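Ticket: Arroyo cell, plate gripper stops before pick
Status: Waiting for customer
Opened by: Nantana Nakpan
Date: March 13, 2018

Hello Ivex support,

In our simulation of the Arroyo cell the arm comes over the plates and then the program stops with error 17. It happened in 2 of the last runs, always before the pick. I already restarted the Stonis controller and loaded the tool file again. The cycle counter was at 3,110.
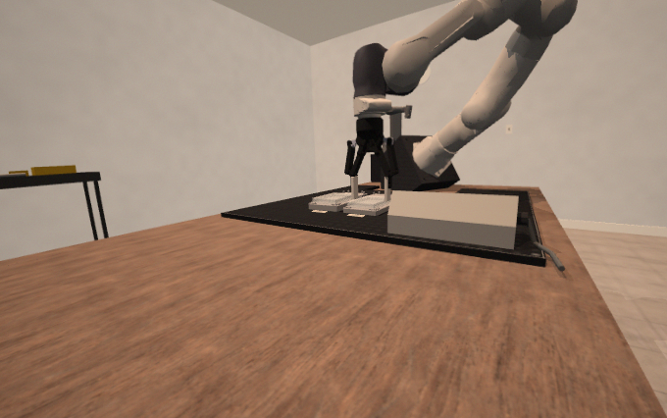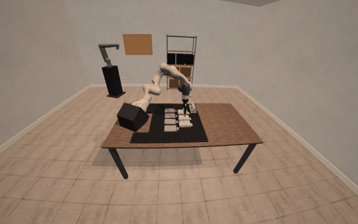
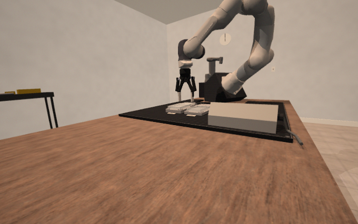
Arm over the plates, three views.

My question is about the tool length in the Skavow file. We changed the fingers in May last year, and I am not sure that the new length was saved everywhere. The safe height was calculated with the old fingers. In the third picture the finger tips are just above the two white plates, so I think there is very little space left for the approach move. Please tell me which value the controller reads first, the one in the tool file or the one in the cell file.

Update, same day: I raised the approach height by 2 mm and started again. Same error. I put back the old value and attached the log.

Regards,
Nantana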